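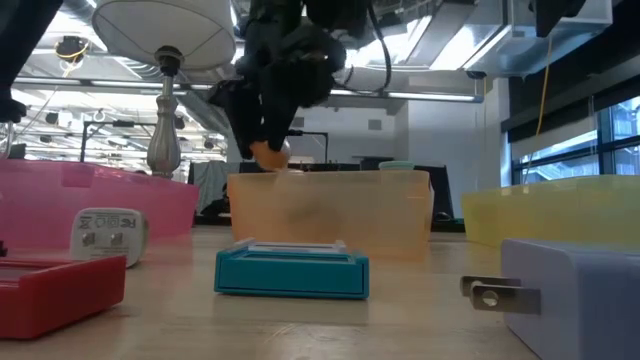 *Small boxes, bins and power adapters on the tabletop.*

# Walk-through checklist, Lusport building, June 2018

Filled in by me, Carys Sayce. Lachlan Galbraith came along for the upstairs half and held the ladder. I've kept last year's order so you can put the two side by side, and I've written my comments right under each item because the little box on the old form was never big enough for me (sorry, Alasdair, I know you liked the little box).

How I mark things:

- **OK** - fine, leave it alone
- **Fix** - needs doing, name next to it
- **Watch** - fine today, look again next time

## 1. Getting in and out

- [x] **Front doors open fully and close on their own - OK**
 The left one used to stick in damp weather. Alasdair planed the bottom in April and it swings beautifully now!
- [x] **Exit signs lit - OK**
 All of them, including the one over the side stairs that flickered last year.
- [ ] **Back hallway clear, wall to wall - Fix (Lachlan)**
 Two bikes, a rolled-up rug and a stack of folding chairs. You can squeeze past, but I tried it with a box in my arms and had to go sideways. The chairs can go under the stairs. No wait, they can't, see 4.3. Chairs to the storage room, please.
- [ ] **Back door push bar - Fix (Alasdair)**
 It opens, but you have to lean on it with your whole hip. Catherine Gourlay got it open on the third shove. A kid or somebody with a bad shoulder would have a hard time.
- [x] **Outside steps and handrail - OK**
 Handrail is solid. The yellow edge paint on the bottom step is getting thin, so let's call that half a Watch.
- [x] **Assembly point sign visible from the parking lot - OK**
 I trimmed the hedge myself with the kitchen scissors. Would not recommend.

## 2. Fire things

- [x] **Extinguishers in place, pin in, gauge in the green - OK**
 We have four and I put my hands on every one. The upstairs one had a coat hanging over it, which I moved. If it was your coat, it's on the hook by the copier.
- [ ] **Extinguisher tags up to date - Fix (me)**
 The kitchen tag has been splashed so many times I can't read the date on it. I'll call the service people and ask them for a new tag and a plastic sleeve.
- [x] **Smoke alarms tested - OK**
 Pressed every button. Very loud, and my apologies to Kekeli Mahama, who was on the phone with a supplier and said a word I won't write down.
- [ ] **Fire doors not propped - Fix (everybody)**
 The one between the kitchen and the hall had a paint can holding it open. I took the can away at ten and it was back by lunch. I get it, people have their hands full of plates, but that door has one job. I'd like to price a magnetic hold-open that lets go when the alarm sounds. Chisholm sells them, and I've asked for a quote.
- [x] **Evacuation map posted on each floor - OK**
 Downstairs one still shows the wall we took out. The routes on it are right, but I'll redraw it when I get an evening.

## 3. Electrical

This is the long one, and it's where we've slipped the most since last time.

- [x] **Panel door closes, 3 feet of clear space in front - OK**
 Hooray. Last year there was a filing cabinet there.
- [x] **Breakers labeled - OK**
 Mostly in Kekeli's handwriting, so "OK" if you've known him a while. I've typed up a clean list and taped it inside the door.
- [ ] **No extension cords used as permanent wiring - Fix (Alasdair)**
 The fan in the front office has been on an orange outdoor cord for I don't know how long, and the cord goes under the carpet. Please don't run cords under carpet, you can't see when they get chewed up and they can't shed heat. Alasdair is going to move the fan to the other wall, where there's an outlet just sitting there doing nothing.
- [ ] **No power strips plugged into power strips - Fix (me)**
 Found one, under my own desk. Yes. I know.
- [x] **GFCI outlets trip and reset - OK**
 Kitchen, both restrooms, and the outside one by the hose.
- [ ] **Adapters and chargers match their equipment - Watch**
 We keep ending up with loose power adapters, and people grab whichever one fits the hole. Fitting isn't the same as being right! Check the volts and the polarity on the label, and make sure the amps on the adapter are at least what the gadget asks for. If you can't read the label, it goes to me. I'd love for each one to get a strip of masking tape with the name of the thing it feeds, and I've left a roll and a marker in the drawer by the copier.
- [x] **Cords on the kettle, toaster and microwave - OK**
 No cracks, no scorching, plugs are snug. The toaster tray was a different story, see 5.2.
- [ ] **Space heaters put away for the summer - Fix (Catherine)**
 One is still upstairs with a sweater on top of it. It's June!

## 4. Storage and shelves

- [x] **4.1 Tall shelving fixed to the wall - OK**
 Gave each unit a good tug. The new one we bought from Plillosora feels like it would survive a truck.
- [ ] **4.2 Heavy stuff low, light stuff high - Fix (Lachlan)**
 Paper boxes on the very top shelf again. I can't lift one of those down safely and I'm not short. Swap them with the holiday decorations.
- [ ] **4.3 Nothing stored under the stairs - Fix (Lachlan, sorry, you're getting everything)**
 Cardboard, mostly. A fire under the only inside stairs would be about as bad as it gets, so this is the one I'd like done first.
- [x] **4.4 Small parts in closed or labeled bins - OK**
 Much better than last year. I stepped on fewer screws.
- [ ] **4.5 Clearance below the ceiling - Watch**
 The storage room is creeping upward. I've put a line of blue tape on the wall and nothing goes above the blue tape.

## 5. Kitchen

- [x] **5.1 Fridge holding temperature - OK**
 33 degrees on the thermometer I left in there overnight. That's on the chilly side, the lettuce at the back had gone crunchy, so I've turned the dial down one notch.
- [ ] **5.2 Toaster crumb tray emptied - Fix (done)**
 Done while I was standing there. I could have made stuffing.
- [x] **5.3 Cleaning products away from food - OK**
 All in the low cabinet with the latch. Somebody had poured degreaser into a plain water bottle with no label, and that has gone out. Please keep stuff in the bottle it came in.
- [x] **5.4 Knives - OK**
 In the block. The bread knife has vanished again.
- [ ] **5.5 Floor mat by the sink - Fix (me)**
 Corner curls up and I caught my toe on it while writing this very comment. I'm ordering the flat rubber kind from Kemodero.

## 6. First aid

- [x] **Kit where the sign says it is - OK**
- [ ] **Kit complete - Fix (Catherine)**
 Lots of triangular bandages, hardly any ordinary Band-Aids, and the burn gel has expired. Catherine has the list and says she'll pick things up on her way in.
- [x] **Eyewash bottle in date - OK**
- [x] **Emergency numbers posted by the phone - OK**
 I updated Kekeli's cell. The old number belongs to a very patient lady in another state.

## 7. Odds and ends

- [x] **Water meter read - OK**
 2,887 today. The reading in last year's notes was 2,241, so that's 646 for the year. I have no feeling for whether that's a lot. Alasdair says the upstairs toilet runs on and he's ordered the flapper.
- [x] **Stair treads and carpet edges - OK**
 The metal strip on the landing had a screw standing proud. Lachlan had a screwdriver in his pocket, so it's done.
- [ ] **Light over the back steps - Fix (Alasdair)**
 Bulb is good, the sensor isn't. It came on at noon, and I went back at dusk and stood there waving my arms at it with no luck.
- [ ] **Gutter on the north side - Watch**
 There's a small tree growing in it. I'm a little fond of the tree but it has to go before fall.

## Who has what

| Who | Items |
|---|---|
| Lachlan | Back hallway, stair cupboard (first, please!), paper boxes |
| Alasdair | Push bar, fan outlet, back light |
| Catherine | Space heater, first aid kit |
| Me | Kitchen tag, my shameful power strip, sink mat, new map |
| Everybody | The fire door |

If you finish something, put your initials on the copy pinned by the copier and the day you did it. If you can't get to it, tell me and I'll move it to somebody else, no hard feelings. Kekeli, I left you off the list this time because you're doing the insurance forms, and I think that's punishment enough.

C.S.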